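Brekdale Robotics Club
Progress report to the Seneviratne Fund, spring term

Quick one this time, we are in the middle of test week.

Where we are
12 students signed up, all still coming. Meetings moved to 4:30 pm so the bus kids can stay. Team name for the Wuvley meet is Grorkeo (they voted, we lost).

Money
Grant was 2,000. Spent so far: roughly 500, mostly fasteners, batteries and a box of replacement finger pads. Reciepts are in the shared folder. Entry fee for Wuvley is 240, due in March, not paid yet. Would like to move the leftover travel money into spare parts if thats ok with you, please let us know before we order.

What got done
- Hand-held grippers built and working, jaws relined once
- Pick and place task written up, rules agreed
- First practice recordings sorted and labeled
- Safety sheet signed by all families

What slipped
Driving base. Wheels came in the wrong size, went back, still waiting. Arm code is behind too. Two sessions lost to the heating.

Work at hand
Cabinet task. Door open, yellow ribbed piece on a white cloth on the cabinet floor, gripper has to go in and get it without dragging the cloth. Two grippers at the cabinet, students take turns. 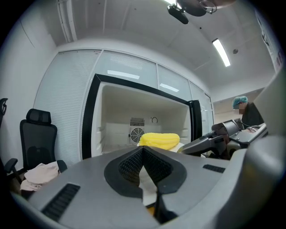
Next
- Finish cabinet task, start on drawers
- Base together by end of March
- Pay Wuvley fee
- Full parts list to you with the next report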